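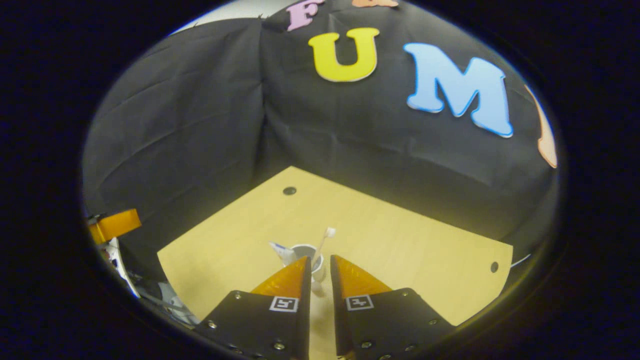

A machine that can put a toothbrush back in a cup is worth more to a night aide than one that can dance, one care worker told us by email in February. Others who wrote in wanted laundry done first.

Neither job is ready. At Flutow, a small firm in Rillham, the bathroom chores have taken up most of the past year. The team logged 2,911 tries at tidying a sink top, with the cup, brush and tube moved to a new spot each time. Its arm, called Arby, finished 188 of the last 400 without help.

The brush is the hard part. It is thin, it leans wherever it likes, and a light cup tips if the brush catches the rim. A tube of toothpaste changes shape as it empties, so a grip that holds a full one may drop a flat one. Soft fingertips help with both. They do little for speed, and a tidy that takes a person a few seconds can take Arby up to 127.

Shop floors are further along. Mutiso, which packs toiletries across town, has arms loading cartons on two lines, but the boxes there are all alike and arrive in the same place. People still handle the returns bench, where everything comes back mixed.

Flutow plans to try wet counters next.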